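Preguntas frecuentes: ¿pueden ya las máquinas con las tareas de casa?

Actualizado el 30 de abril de 2020

¿Puedo comprar hoy un robot que recoja la cocina?
No. Pido sigue en pruebas y no tiene fecha de venta.

¿Qué sabe hacer Pido?
Coger piezas de vajilla de una en una y dejarlas en un estante. En el taller de Wusden también clasifica tornillería, que le resulta más fácil: las piezas son siempre iguales.

¿Con qué frecuencia falla?
En la última tanda hizo 964 intentos con vajilla y falló 121. Casi todos los fallos fueron con vasos.

¿Por qué le cuesta tanto un cuenco?
El esmalte brilla y confunde a la cámara.

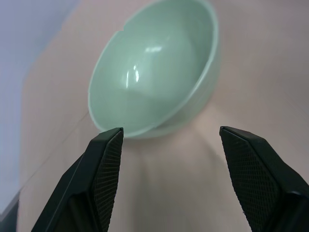 Además hay que decidir por dónde agarrarlo —el borde suele ser lo más seguro— y cuánto apretar. Una persona lo hace sin pensar; Pido tarda 35 segundos.

¿Friega?
Todavía no. Hirbridge prevé las primeras pruebas con agua en julio.

¿Y doblar ropa?
Tampoco.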